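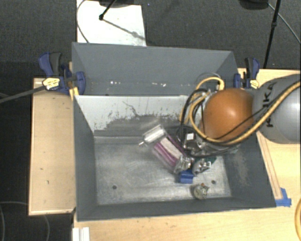

Right, the Big Bin Sort has begun! Thread for anyone else with a catch-all container that got out of hand over the winter.

1/ Background: I bought a grey bin from a catering clearance place so all my odds and ends would live together until I had time to go through them. That was in December. I did not have time to go through them.

2/ The bin is brilliant by the way. Metal floor, sloping sides, so everything slides towards the middle and you can reach it. The floor's scratched and has a couple of little round holes in it and I couldn't care less. It was made for knocking about.

3/ My rule is that shiny wrappers come out first. There's a magenta and purple packet with a crinkly silver end that has caught my eye every time I've walked past for weeks. Gorgeous colours! Still going in the wrappers box though.

4/ Then bright things, so the blue blocky one is near the top of the list. After that it's the awkward lumps. I have a small greyish-beige knobbly thing with a tiny orangey-red dot on top and I love it, I've no idea which pile it belongs in. Suggestions welcome.

5/ Tarek Radwan asked how many things I own in this category. I've been keeping a tally on the back of an envelope since Tuesday and I'm at 108, with 70 of those sorted into proper homes (Tarek guessed 54, bless him).

6/ Boxes are from Irnura, the stackable ones with the clip lids. I went for small ones this time and it's SO much better, you can lift one down with one hand and see the lot without digging.

7/ Do it on a table! I did the last clear-out on the floor and my knees complained for days. The light wood top is lovely for this too, even the dull little bits show up against it.

8/ Labels are masking tape and a fat pen. "Wrappers", "Blocks", "Small and round", "Ask Tarek". That last one is filling up fastest.

9/ Kettle's on, back to it after lunch. Show me your bins please, the messier the better!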